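Subject: Re: [wistton-allotments] Water butts and the new tap

Roald Dalen wrote:
> Does anyone know if the tap by the Jarman Lane gate will be
> back on before Friday? I have 14 tomato plants in the
> greenhouse and the butt is down to the last few inches.

Roald, the tap stays off until the plumber has replaced the stopcock. He has quoted 235 pounds including the part, and I have told him to go ahead. Until then please use the trough at the Pronddale end. A hose of 15 metres will reach the first two rows from there.

On butts, the 100 litre ones fill in one decent night of rain if the gutter is clear. Mine was blocked with moss all spring.
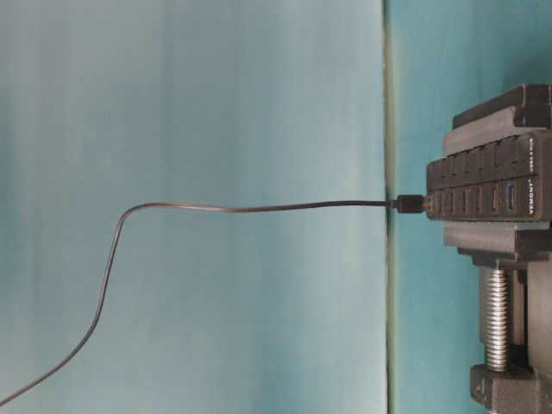 Khurram Ghumman wrote to me separately that the trough runs very slowly before eight in the morning, so evenings are better for anyone filling cans. He also asks that the lid goes back on afterwards.

Plot rents are due in December as usual. The waiting list is over a year long, so tell me early if you are giving up your plot.

Laimutė Lapiņa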